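About Jukwood

We make and repair tables with soft, rounded edges, for kitchens, classrooms and small offices.

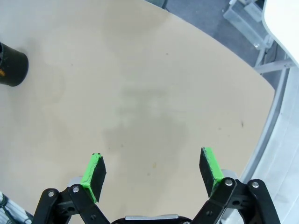 Ingvild Engebretsen wrote to us in February that a table without corners was the first one her family stopped walking into. We kept her letter in the workshop.

Jukwood was started by Myrto Panagiotou in a rented room on the Rallis yard. Today we are 11 people and we have delivered 1,066 tables. Most of them have a light, matt surface, which our customers ask for more than any other. Such a surface shows specks and cup marks quickly, so with each table we give a care sheet and a soft cloth. Please wipe with warm water only. Strong cleaners make the marks bigger.

Old tables are also welcome. Last year we took back 86 for new finishing, and the oldest was over 30 years in the same kitchen. If the top is stained, send us one photo in daylight and we answer with a price.

The showroom is in Brodetska, on the ground floor, and it opens at 9 in the morning. Coffee is free and you may put the cup directly on the table.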